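Dundard Opens Orders for Handheld Gripper Recording Service in Home Kitchens

FLALLNESS, March 21, 2023 - Dundard today opened orders for Puta, a recording service for companies and labs that train robot arms on household work. Customers send a list of tasks. Dundard sends operators with handheld grippers into furnished homes, records the tasks being done by hand, and delivers the recordings ready for training.

The service starts with kitchen work. The first catalog has 70 tasks, including sorting utensils, stacking bowls, moving jars between shelves, folding dishcloths and closing cabinet doors. Customers can order from the catalog or write their own tasks. Custom tasks go through a short trial in one home before the full order is scheduled, and the customer approves the trial recordings first.

Every order is recorded in kitchens that people cook in. Dundard does not clear the counters or change the lighting before a session. Operators are told to leave bottles, bowls and appliances where the household keeps them, and to move an item only when it blocks the task or could be broken.

Most catalog tasks can be ordered for one gripper or two. Two-gripper tasks cost more per recording and take longer to schedule, as the operator has to keep both tools in view of their cameras through the whole task. Thin and light items such as chopsticks, skewers and drinking straws are listed in their own section. They roll, they cross over each other on a tablecloth, and a small error in jaw position is enough to miss them.

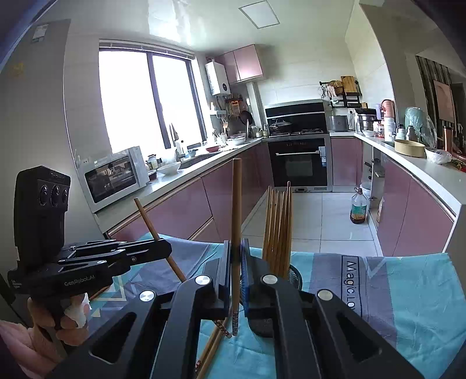
Janevski, which ordered from the thin-items section during the trial period, said the recordings were useful but that the task notes needed work. It told Dundard that its team had spent the first week sorting out which attempts counted as complete, and asked for dropped items to be marked separately from items set down on purpose. It added that it would order again once the notes were changed.

Dundard has since changed them. Each recording now comes with a start mark, an end mark and a result: complete, partly complete, dropped or stopped by the operator. Failed attempts are kept in the delivery and are not charged. Customers who do not want them can ask for a version with the failed attempts taken out.

The standard order is 200 recordings of one task, spread over at least four homes. The large order is 800 recordings and can be split among up to five related tasks. Each delivery includes video from the gripper cameras, the jaw opening over time, the path of each gripper and a written task sheet. Files are sent by download link or on a drive.

During the trial period, operators completed 562 recordings for outside customers. Dundard used the trial to set its delivery times, which are three weeks for a standard order and seven weeks for a large one. Custom tasks add one week.

Households are paid by the session and sign a consent form before any recording starts. Mail, family photos and screens are covered or moved out of view - the one exception to the rule about leaving a home as it is. Faces that appear in a recording are blurred before delivery. A household can withdraw a session within 14 days.

Puta does not include robot arms, model training or on-site setup. Customers need their own software to convert gripper paths to the motion of a particular arm. A sample pack with recordings from three catalog tasks is available at no charge to companies and university labs that request one, so that they can check the file format before ordering.

Orders for kitchen tasks are open now. Laundry and bathroom tasks are planned for August.

About Dundard
Dundard is based in Flallness and records household and light workshop tasks for robotics customers. Price lists, the full task catalog and the sample pack can be requested through the Dundard sales office.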